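In defence of the scuffed table

My mum's kitchen table had a burn mark shaped like Tasmania, and for years she hid it under a placemat whenever people came over. When she finally downsized and the table came to me, the first thing everyone said was "you'll be getting that sanded back, then?" No. I will not be getting that sanded back, thanks very much.

I've been cranky about this for a while (ask anyone who's sat next to me at a barbecue). Somewhere along the line we all decided that the things we use every day should look as though we don't. Benchtops have to gleam. Chopping boards get oiled and stood up against the tiles like artworks, and then there's a second, ugly chopping board in the drawer that does all the work! My neighbour keeps a whole second set of mugs. I drink my tea out of the bad ones and they're lovely.

A white surface is the worst for it. I bought a white Birano desk a few years back, and within 7 weeks it had a smudge that wouldn't shift, and I went at it with everything under the sink. Sugar soap, bicarb, a spray called Sanex that smelled like a public pool. All I managed was a dull patch where the smudge used to be, and I looked at that dull patch every morning feeling like I'd failed an inspection.
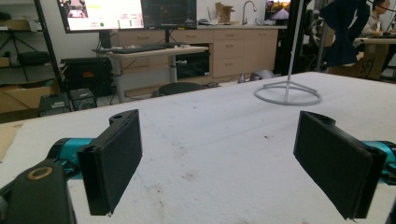

Oksana Demchenko reckons I've got this backwards, and that looking after a surface is a form of respect for whoever has to use it next. Leave the marks long enough, she says, and you stop wiping up the crumbs as well.

Fair point, and I've chewed on it. There's a difference between worn and grubby, and I'm not sticking up for grubby. Wipe the bench, please. But most of the fuss I see has very little to do with hygiene. It's closer to embarrassment, as if a scratch were something you'd said at a party.

And it costs us! The Likby shop near me will sell you a repair kit for $92, which is two dollars more than I paid for the desk second-hand. Gerd Weidemann, who taught me to use a handsaw, worked at the same bench for 50 years and it looked like the surface of the moon. He'd have laughed himself sick at a repair kit.
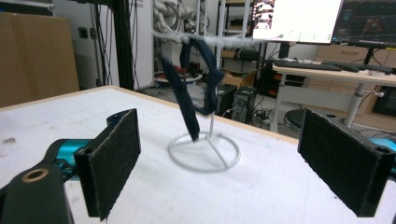

White tabletop, fuzzy dark pads showing some wear.

So the burn stays. The placemat went to the op shop in April, and the kids have started calling that end of the table Hobart. My youngest has since added a gouge with a fork, somewhere in Bass Strait, and I've told her it's an oil rig.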